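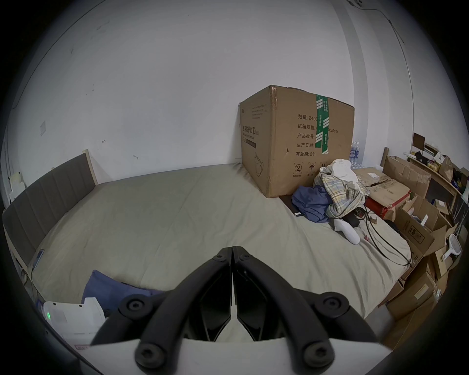
Tidying tips I picked up from teaching a robot to clear a bed
Posted 2/15/19 in Bedroom & Laundry

If you've been reading a while you'll know I spend part of my week on the Werkari study, where a bunch of us go around bedrooms with a hand-held gripper, picking up clothes and putting them somewhere else. The gripper records what it sees and how the fingers move, and the recordings go to Mélanie Petrenko's group at Rudstead so a robot arm can learn the same job. We've got 686 recordings so far (my forearm can vouch for a fair few of those!) and I've come away with a pile of habits I now use at home with my plain old hands.

Grab fabric by a ridge
Two fingers can't do much with a shirt lying dead flat. They slide straight over it. What works is finding a fold that's already sticking up and closing on that. I do this with fitted sheets now too: pinch a ridge near the corner seam, lift, and the rest follows without my having to wrestle it.

Top of the pile first, always
We compared two ways of recording. In the first you took whatever you fancied from the heap, and in the second you always took the top item, then the next one down. Hongmei Tan trained the arm on each lot and gave it 50 tries per method. The top-first arm got the item clear in almost 50 of its tries, and the other one kept dragging three things along at once. I was a bit smug, as my mum has been telling me this since I was six.

Close your hand before you move away
With the gripper we shut the fingers fully before travelling back across the bed, so they don't snag on a sleeve or a charger cable on the way. Same goes for you when you're carrying a hanger or a pair of scissors. Tuck it in, then walk. 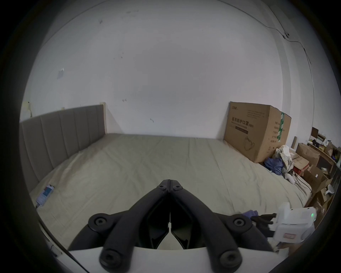

Fingers shut, over the fitted sheet. The mask carton is in the back corner.

Cables before clothes
A cord looped under a jumper will undo all your good work, and it's hard on the plug as well. I go around once just for chargers and adapters, wind each one loosely and pop it on the shelf, and only then start on the fabric. Hongmei's notes call this "pre-clearing", I call it the cord lap.

Leave the real mess in
This one's more for the study than for you, but I like it. Early on we cleared every room before recording and the arm learned beautifully in bare rooms and went to pieces in lived-in ones. So now the boxes along the bed stay, the shelves stay full, and the scuffs on the wall can stay too. At home I take it to mean I can make the bed properly without sorting the entire room first!

Smooth from the middle out
Creases in a pale sheet look an awful lot like folds of clothing to a camera. A quick sweep with a flat palm, centre to edge, fixes most of them.

Next up is towels, in July, if the new fingertips from Inness arrive. If you've got a good way of picking up a thick bath towel by one corner, leave it in the comments and I'll give it a go with the gripper.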